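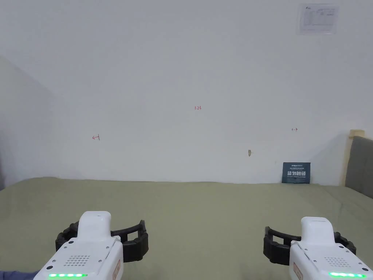 Ticket 183: Left unit drops out of pairing during visitor demo
Site: Clellondale, bedroom bay
Opened by: Noreen Hashmi
Assigned to: Vasilis Nikolovski
Priority: High (open day)
Status: Open, workaround in place

Summary
During the rehearsal for the Varstead open day the left hand unit lost its link to the recording host twice. The right unit stayed connected both times. The task was cloth handling on the bed: pick up a garment, lay it flat, fold, release. The host software is the Janjua build installed in December. No changes were made to it before the rehearsal.

Expected
Both streams record from start to stop with matching timestamps.

Observed
Left stream ends early. The host shows "peer lost" and continues with the right stream only. The indicator strip on the left unit stays green, so the operator gets no warning and finishes the fold. The visitor display freezes on the last left view.

Steps to reproduce
1. Power on both units and wait for the host to list them.
2. Start a session from the bay tablet.
3. Run the fold task at normal speed.
4. Have a second person open the visitor display page on the guest network.
The dropout follows step 4 by a minute or two. Without step 4 it did not occur in 10 runs.

Log, 29 March 2026

09:40 Noreen Hashmi
Swapped batteries left to right. Fault stayed with the left unit. Batteries ruled out.

10:05 Noreen Hashmi
Reseated the left connector and tightened the strain relief. Ran the task again with the display page open. Dropped at 71 seconds. Host log attached.

10:30 Vasilis Nikolovski
Log shows the left unit and the display page both asking for the same address. The left unit asks first, keeps it until the lease renews, then loses it. The right unit has a fixed address, set by hand at the last service. The left one was never done. Please set it to fixed, outside the guest range, and restart the host service. Do not restart the units during a session.

10:50 Noreen Hashmi
Left unit set to fixed. Host restarted. First run clean with the display page open, second run clean. Third run had no dropout, but the left stream started 80 ms behind the right. Is that within limits?

11:10 Vasilis Nikolovski
It is over the limit for paired recording. Acceptable for a demo that will not be kept. Check whether the left unit is still using the old time server entry. Changing the address by hand clears it on some firmware versions.

11:25 Noreen Hashmi
Entry was blank. Filled in, saved, restarted. Offset no longer reported. Continuing with the garment on the bed and the display page open on two guest devices.

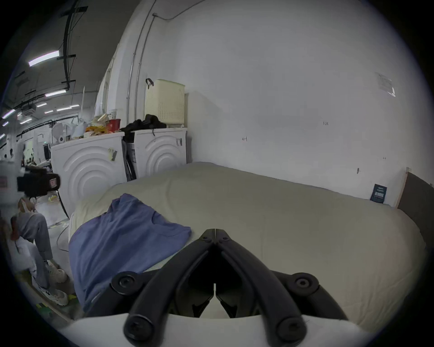
11:45 Isla Ellery
Can we keep the display page off until the first visitor group is at the bay? The Funirance group arrives before the others and will ask to see a full fold from start to finish. I would prefer a short delay at the start to a frozen view halfway through.

11:50 Vasilis Nikolovski
Yes. Open it from the bay tablet only, after the session has started. Guest devices can join after that.

12:05 Noreen Hashmi
Instruction added to the bay checklist under "Before each group." Ticket stays open until the indicator behavior is explained. The strip should not be green with the link down. Firmware versions for both units to follow.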